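Progress note, 4 October 2019
To: Ute Wunderlich, Pearce
From: Mabli Yorath, Clornach project

Hi Ute,

You asked for something short and readable this time, so I'll skip the template and just tell you how the open day went (the spending sheet is coming separately, once Wayne has finished fighting with it). I'm still a bit hoarse from talking, but in a good way!

## Getting ready

We held it at the Stulotdale hall, same as we said in the plan. Thabiso wanted the big room and got it, and then we found the outlets were all on the wrong wall, so most of the first morning went on cable covers and tape. Delyth ran sign-ups at the door. We had sessions over two days in the end, which used a little more of the hall budget than I'd planned, but I moved it across from printing and we're still inside the line you approved.

The plan had five demo slots a day. We cut that to three after the first rehearsal, when it was obvious people would want to stand there and ask things, and I'm glad we did. The slot right after lunch ran so long that Wayne had to come and wave at me from the back.

## What people saw

The screen demo was Flinura, our tabletop simulator, with the two-handed setup you paid for in the spring round. Thabiso drove and I talked. We let visitors call out what they wanted the hands to go near next, and that got loud pretty quickly, especially with the younger ones. A retired dentist stayed for ages asking about thumbs. I didn't have great answers about thumbs, so I've passed her questions to Thabiso and he's delighted.

I'd also promised you a word on the talk. It was too long. I had a whole section on how we label the tasks and I could feel the room going, so from the second session on I dropped it and went straight to the screen. Much better! If we do this again I'd start with the screen and let the talk grow out of the questions.

The food tables are still my favorite of the layouts. We've got a pear on a navy-rimmed plate in that one, with a black hand on either side of it, and I heard someone's grandmother say it made her hungry.
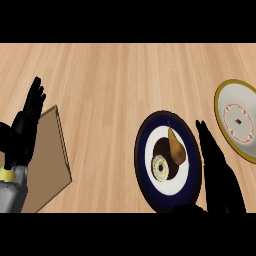

**Can the same layouts be used again for the schools visit?**
They can, and we plan to use them as they are, with a shorter intro and a printed card for the teachers.

## Where we are now

The simulator work is on schedule. The visitor feedback forms are typed up, and Delyth is sorting the comments by topic so you get something better than a pile of paper. The thing that's slipped is the handout. I wrote it, Wayne said it read like a tax form, and he was right, so I'm redoing it.

Next up is the schools visit in December. I need to confirm the hall with Stulotdale before then and ask for a room with outlets where we want them. Could you let me know if Pearce would like to send somebody along? I'd just need names for the door list.

Thanks, as ever, for the support,
Mabli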